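Salletti Table Oil: Frequently Asked Questions

Last updated May 26, 2023

Which woods can be oiled?
Oak, ash, beech, maple and walnut. Teak and other oily woods must be wiped with solvent first. Veneer under 2 mm should not be sanded before oiling.

How much do I need?
One can covers 9 square meters per coat on bare wood sanded to 200 grit. End grain takes more.

Which direction do I apply it?
Along the grain, with a lint-free cloth. Wipe off all excess before it turns tacky.

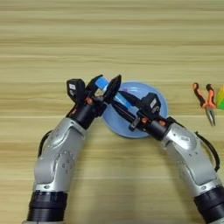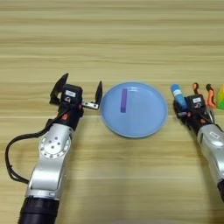
Light wood tabletops with the grain running lengthwise.

When can the table be used?
Light use after one day. Full cure takes 7 days at room temperature. Keep water and hot dishes off the surface until then.

Can I oil over varnish?
No. Strip to bare wood.

Is Bilorance the same product?
Bilorance is the tinted version. The base oil and drying times are identical. Cans sold before March carry the old label.

How do I dispose of rags?
Soak in water, lay flat outdoors to dry, then discard. Oily rags can self-ignite if bunched up.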